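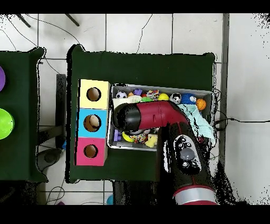

The sorting table at Gonder: toy tray on the right, the three boxes on the left.

Toy Sorting Demonstrations – Frequently Asked Questions

9 comments | 19 shares

What is being collected?

Examples of a robot arm picking up small toys from a tray and putting them into colored boxes. Each example is one attempt at one instruction, from the moment the arm leaves its rest position to the moment it returns. We call these episodes. The learning system is trained on them later, at the Brelodon office. No training happens in the room where the episodes are recorded.

How many episodes are there so far?

3446 as of February. That number includes failed attempts that were labeled and kept. It does not include test runs, or anything recorded before the camera position was fixed.

Who controls the arm?

An operator does, for every episode in this set. Sheyla Bermúdez trains new operators and signs off on their first session. Nothing recorded while a trained policy is driving the arm goes into this set. Those runs have their own folder and their own naming rules.

What does an instruction look like?

A short sentence in everyday words, such as "put the yellow ball in the pink box." The operator reads it before starting and does not change it afterward. If the operator picks up the wrong toy, the episode is marked as a wrong object and the sentence stays as it was written.

Instructions name an object and a box. They do not say how to grasp the object or which way to go around the others.

Why toys?

They are cheap and easy to replace, and they vary a lot in shape and stiffness. A toy soccer ball rolls when it is touched on the side. A plush toy gives way under the fingers. Crinkled fabric can be grabbed almost anywhere, but it tends to bring its neighbors along. Edith Cáceres put the first assortment together, and most of it is still in use.

There are two soccer balls in the tray. Is that a mistake?

No. When an instruction says "a soccer ball," either one counts. When it says "the soccer ball next to the basketball," the operator has to pick by position. We want both kinds of instruction in the set.

What are the cloths for?

They make the tray harder. A cloth can cover part of a toy, and it changes how the toys around it move. Leave a cloth where it lands during an episode unless it falls to the floor. If it does, stop and mark the episode as interrupted.

Do the boxes have to stay in the same order?

Within a block of episodes, yes: yellow, blue, pink, with yellow at the far end of the table. Small shifts of a box are fine and should not be corrected by hand in the middle of an episode. Between blocks the order can change, and the new order goes in the session sheet before recording starts.

Does a box need to be empty at the start?

Only if the session sheet says so. Many episodes begin with something already in a box. The system should learn to add a toy without being thrown off by what is there.

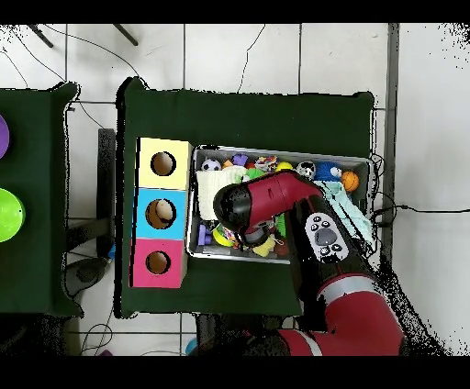
How should the tray be reset?

Take the toys out of the boxes, return them to the tray, and mix by hand for a few seconds. Do not line them up. Operators who reset the tray neatly give us rows of balls at the back and nothing else, and Kyung-hwa Ra has had to send back whole blocks for this. Toys may touch, overlap, or lie under a cloth.

When is an episode marked as a success?

When the named toy is fully inside the named box and the gripper has let go. A toy resting on the edge of the hole is a failure, even if it drops in after the arm has gone back. Use the "partial" label for it and add a note.

Should I delete a bad attempt?

No. Label it and go on to the next one. Dropped toys, missed grasps and second tries are all useful – we get fewer of them than you might expect once an operator has had some practice. The only episodes we remove are those where a camera stopped recording or a person's hand entered the work area.

How long is a session?

Up to 2 hours, with a break in the middle. Tired operators get slow and start repeating the same grasp. If you notice this, end the session early and write down the time.

Can I add my own toys?

Ask Socorro Nina first. A new toy needs a name in the object list, and it has to pass through the box openings. Toys with loose parts are not accepted.

Can other teams use the data?

The Ambaye and Fasirbridge teams already have access. Anyone else should write to Jhosep Londoño and say which labels they need. Requests are usually answered the same week.

Share this page | 19 shares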